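Ripping my old film discs, and what I kept

I own too many movies on disc. When I moved to Dritthorpe in February I packed 49 of them into two boxes, and that was after giving a lot away. The new apartment has one closet and I wanted the shelf space, so I decided to copy the ones I still watch to a hard drive and sell the rest.

The first one I copied was Blackwood. It's a slow mystery set in a logging town, directed by Pantelis Xenos, and most people who rented it back then seem to have given up before the halfway point. I like it a lot. Akash Rana plays the sheriff and has maybe two pages of dialogue in the whole thing. The DVD looks soft on a modern TV, especially the night scenes in the woods, but I never saw it sold in any other format.

A DVD takes my computer under 30 minutes to read. Blu-rays take longer and use a lot more room. I bought a 500 GB drive thinking it would hold everything, and it filled up before I finished the Blu-rays. If you keep the full quality files, buy something bigger. I ended up compressing the comedies, where I can't tell the difference, and leaving the good-looking films alone.
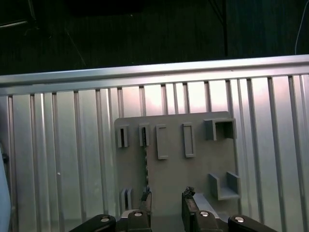

Fluvia is the one I was most careful with. It's a river movie with hardly any plot. Auður Bundgaard plays a ferry pilot who takes the same trip every day for a year, and you watch the water and the light change. The disc says it was made from a 2160 line scan, although a regular Blu-ray only gives you 1080 of that. I kept the full file and both audio tracks. The second track is the commentary by Gerasimos Gavalas, who shot it, and he mostly talks about weather and about a boat engine that ruined the sound for most of the spring scenes. I've listened to it more often than I've watched the movie with the normal sound.

Commentaries are the main thing to check if you do this yourself. My software skipped them by default. I had already copied six discs before I noticed, and I had to go back and do those again. The same goes for subtitles. Zalo is half in Greek and the English subtitles are on their own track, so my first copy had long family arguments with no translation. Periklis Tzanetos is very good as the father, but you do need to know what he's yelling about.

Extras I was less strict about. Trailers went, and so did photo galleries. I kept the deleted scenes for Zalo because one of them explains where the brother went, which bothered me for years. I also kept the making-of for Blackwood, even though it's short and half of it is clips from the movie.

Two discs wouldn't read at all. One has a scratch I can feel with my fingernail. The other looks perfect and the drive still spits it out every time. I tried it in my sister's player and it froze at the menu.

The sold pile is one full box so far. I haven't sold Fluvia or Blackwood, and I put both of them back on the shelf with their cases.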